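Section 4: Setting up your council's online permit desk

Welcome to the fun part! By now Sindon is installed and your staff accounts exist, so in this section you'll open the permit desk to residents. Most offices that have been stuck on paper forms get through it in one sitting of 45 minutes, and it's a real thrill to see that first test application land in the queue.

Before you start

You'll need an administrator login, your current fee schedule and the name of the person who approves permits. Amparo Campos at Nastville council suggests having a paper form beside you as you work, and we love that idea.

4.1 Create the permit desk

1. Sign in to Sindon and open Services.
2. Choose New desk, then Permits.
3. Type the name residents will see. Keep it plain -- "Street stall permits" beats "Form 6B" every time!
4. Pick your home office. Branch offices can be added later under Locations.

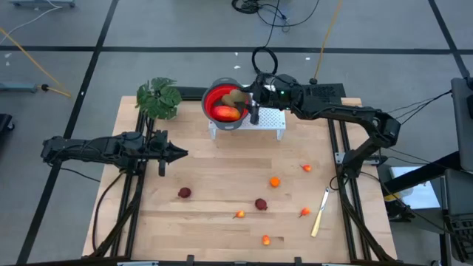 5. Select Save as draft. The desk stays hidden from residents until you publish it in 4.3.

Note: Desk names can hold up to 40 characters, spaces included.

4.2 Bring in your old records

1. Export the register from your existing system as a CSV file. If you're coming from Vurkora, use its Full register export (the summary one leaves out the renewal dates).
2. In Sindon, open Import and choose your file.
3. Match each column to a field. Anything you skip is kept in the Notes field, so go ahead and organise it later.
4. Run the check. Rows with problems are listed in amber.

Caution: Don't close the browser tab while an import is running. A half-finished import has to be cancelled by an administrator before you can try again.
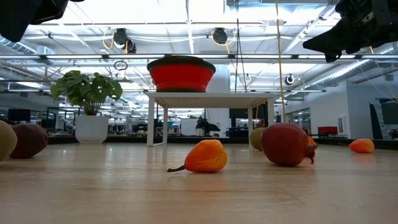 5. Fix the amber rows and select Finish import.

4.3 Test and publish

1. Open the preview link and lodge a test application, just as a resident would.
2. Sign in as the approver and approve it. You need 2 separate accounts for this step.
3. Check that the confirmation email arrived -- have a look in the junk folder too.
4. Delete the test application and select Publish.

Note: If your council uses Seixas for payments, leave fees switched off until you've finished Section 5.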